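Ticket: Flerkora gallery plugin, uploads stop at 13 files
Opened by: Kiều Ung
Assigned to: Phong Trình
Status: waiting for customer

Kiều Ung wrote:
Since we updated Flerkora in August, I cannot upload a full album. I choose 32 files, the bar goes to 40 percent, then the page says "Request ended". Only 13 files are saved. I tried two browsers and also the office network – same result. My colleague Abla Bitar has the same problem with her account.

Small albums are fine.

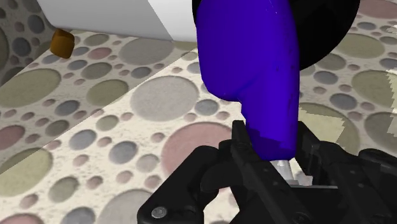
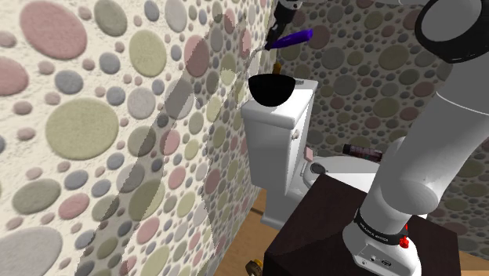 Phong Trình wrote:
Thank you for the clear report. Please open Settings, then Transfer, and tell me the number next to "Parallel uploads". Please also send the log from the time of the error.

Kiều Ung wrote:
The number is 32. I did not change it myself. The log is attached, the last line says "worker limit reached".

Phong Trình wrote:
The update overwrites this value on some sites. Please set it to 4, save, and clear the plugin cache. If the album still stops, I will ask Tài Thân to check the server side.

Kiều Ung wrote:
I set it to 4 and saved. Where do I find the button for the cache? I see only "Rebuild thumbnails".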